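Sorting out the drinks

I bought the stepped rack in April, second-hand, from a house clearance place in Juncombe. It was sold to me as a shoe rack and I suppose it could be one. It's wood, a warm orange sort of brown, with three levels and thin rods across the shelves. I paid 31 pounds for it, which my sister thinks was too much.

The plan was to use it for drinks. We get through a fair amount of pop when people come round, and until now it has all lived in a carrier bag at the bottom of the larder. Anything at the back got forgotten. I found a lemonade in there last Wednesday that was over 2 years out of date.

So I cleared a white tabletop, put the rack at one end of it and started with the glass bottles of Coca-Cola. I wanted those on the top level, where the labels show, and the cans standing on the table in a little group of their own.

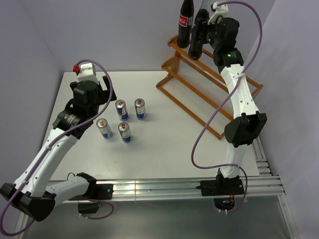 I did think about laying the cans on their sides on the lower shelves. Helju Tamošiūnaitė, who used to run the tea room at Meredith, told me years ago that cans should always stand up because they're easier to grab and they don't roll when you take one away. She kept hers in twos, with a small gap between them, and I've done the same ever since I had a fridge big enough to bother with.

Bottles are more awkward. The slope at the front of the rack is fine for shoes but I don't trust glass on it, so the top is for bottles and the bottom level will probably end up with crisps. The middle one I haven't decided. Helju would put napkins there. I have a box of paper straws from Nolier, 206 left according to the lid, and they need to go somewhere.

The other thing I tried was having a bottle down on the table with the cans and leaving the other on the rack. It's handier for pouring – everything is at the same height – but it does use up the space where you'd want to put your glass down.
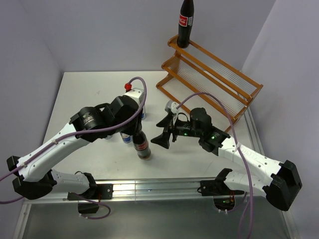 Cola bottle and cans together in the middle of the table.

I've gone back and forth on it and will see how it does on Saturday, when there will be 7 of us. If it doesn't suit, the rack can go in the hall and hold shoes after all. I still need to find a tray for the opener and the bottle tops. Bromora had a plain one in the window but they were shut by the time I got there.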